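Visit report: two-arm table clearing at the Wamcombe workshop

2020-11-17

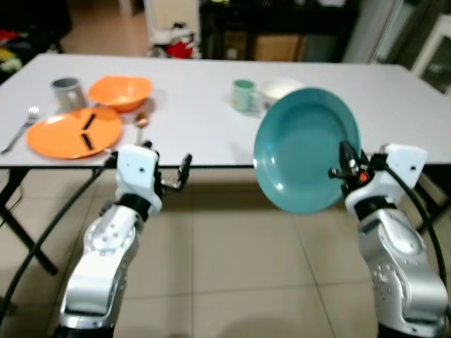

The tableware station at Wamcombe, with a plate in the right gripper.

We went to Wamcombe to find out what a two-arm setup would really cost us over its first year, and how much room it needs. The Curnell quote had been on our desk for a while and covers the arms, the grippers and a control box. It doesn't cover much else, and the people at Wamcombe have been through the same purchase, so their numbers were worth the drive.

The workshop is on the ground floor, with a tile floor and no special power. The table is an ordinary white one with folding legs. They spent almost nothing on it and told us to do the same. The first table they ordered was a heavy steel bench, and it now holds spare parts in the next room.

The task is handling tableware: plates, bowls, mugs and small pieces such as forks and spoons. Plates are picked up by the rim. The thin items are the slow ones, and the staff said to expect most of our setup time to go there. They buy cheap tableware in strong colors from a discount store and replace it when it chips. Their tableware budget for the year was $160, and they came in under it.

What they paid beyond the main quote:

Spare gripper fingers, one set per arm: $416
Mounting stand and hardware: $3,694
Cables, ties and strain relief: not tracked separately

The stand was the surprise. The arms have to be fixed to something that doesn't move, and the supplier's price did not include it. Olano makes a lighter stand for less, but it has a long lead time and Wamcombe did not want to wait. We have more time than they did, so I would ask Olano for a price before we commit.

Cables need some thought too. Each arm has a black cable running off the wrist, and there has to be enough slack for the full reach without the cable catching on a table leg. Wamcombe bought theirs one size too short and had to reorder. We should measure with the table in place and then order.

On floor space, they recommended leaving a clear walkway on all sides. Our back room would fit the table and the stand, but the storage shelves on the long wall would have to go. Moving them is a job for our own people and I have not put a cost on it.

Service is the open question. Curnell offers a yearly plan. Mathebula will do repairs by the visit, and Wamcombe has used them 2 times, both for gripper work. They were satisfied with the work but said the wait for a visit was around three weeks. If we have only one station, three weeks is a long time to have it down. A second set of fingers on the shelf would cover the most common fault.

Still to do before the February budget round:

Get a written price from Olano for the stand, with delivery
Ask Curnell whether the yearly plan includes travel
Ask Mathebula for their call-out rate
Measure the back room, including the door width
Decide who will be trained, and for how many days

Wamcombe has agreed to send us their parts list.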